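Aug 25, 2025. Notes from the room-reset work at the Bloxham, where Erkstead is putting robots on part of the housekeeping round. Short thread.

1/ The robot gets surfaces and small items. Beds and bathrooms stay with the attendants. Nightstands took the longest to specify: phone, cords, wall plate, all in one corner.
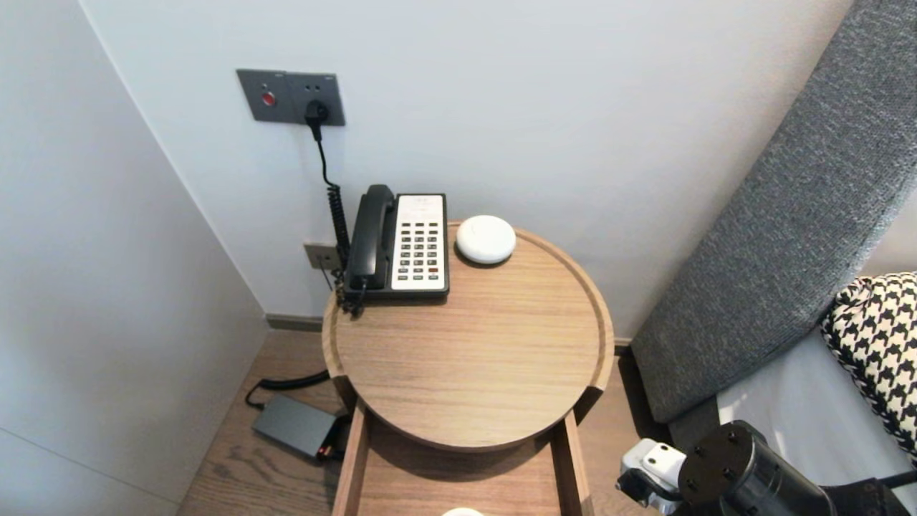
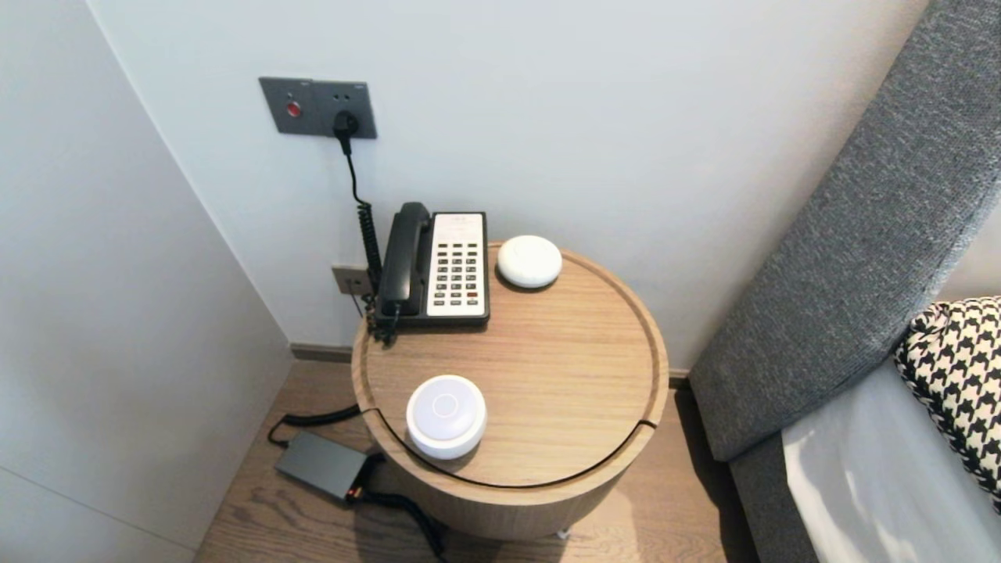
Bedside corner, desk phone at back left in both. Second white device on the table in the lower one only.

2/ Cords are the slow part. Rule for now: the arm doesn't touch anything plugged in. It flags the item and an attendant clears it.

3/ So the job changes. Tia Haslam's shift used to be a room list. Now it's a room list plus a flag queue, 35 flags on a busy day. The queue needs its own hours on the rota.

4/ Attendants asked for a reject button on flags. Added. Reject reasons go to Skodo for relabeling, 200 so far.

5/ Pay grade for queue work is still open. Review in October.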